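How to prepare a big mailing by hand

Every May our walking club in Mallenside sends a printed programme to its members and to former members who still want to receive it. Last time it was 2,631 envelopes, and we made all of them by hand in one Friday. I write down our method because other clubs have asked me for it, and because I forget it myself from one year to the next.

Before the day

Order the envelopes early. We buy 3,000, so that there are enough for mistakes and for late names. Ask for the kind with a peel-off strip. Licking is unpleasant and wet sponges make the paper wavy.

Clean the address list before you print the labels. Sort it by postcode first, then by surname, and read it slowly from top to bottom. Two lines with the same house number are often the same person, written once as "A. Price" and once as "Angharad Price". Print one page of labels on plain paper and hold it against the label sheet in front of a window. If the text sits too near the edge, change the top margin and try again.

Weigh one finished envelope on a kitchen scale. Do it with the real programme inside, the letter also, and the label on. If you are very near to a price limit of the post, take a thinner paper for the letter.

Preparing the room

Bring the printed programmes into the room the evening before, if you have the key. Paper which comes from a cold car curls at the corners and sticks together. Put the bundles on a board and cover them with something clean. A translucent plastic sheet like the one at the top left, with all its wrinkles, is good enough for this, but smooth it with the hand before you lay it over the paper, otherwise it slides. Do not put tape directly on the printed covers.
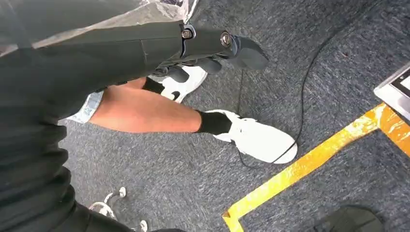 Decide where each job will be done and write it on a card. We use this order:

1. Fold the letter.
2. Put the letter inside the programme.
3. Put both in the envelope, with the fold going in first.
4. Close the envelope.
5. Stick the label.
6. Put the envelope in the tray for its postcode.

If you have few helpers, one person can do steps 2 and 3 together. Step 5 should always be separate, with one person who has clean and dry fingers.

For the tables, long is better than wide. The work must pass from one hand to the next, and nobody should need to stand up and lean over.

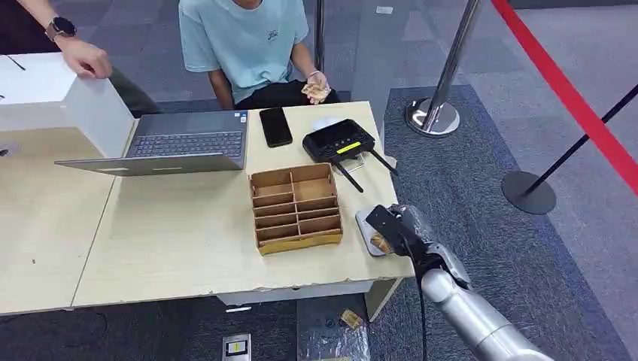

Two light tables pushed together give one long work surface.

During the work

Make 3 envelopes completely and open them again to check. It is a small waste, but in the Bowen hall we once closed a whole tray without the letter - a very long evening.

Change places every hour. Folding is hard for the thumbs, so use a bone folder or the back of a spoon.

Keep a separate tray for problems: torn labels, an address with no postcode, a name that somebody knows has moved. Do not try to solve them at once, the line stops and everybody begins to talk.

When a tray is full, tie it both ways with soft string and write the postcode area on a slip under the string. Gencombe and Nuton have their own trays with us, as those envelopes we deliver on foot.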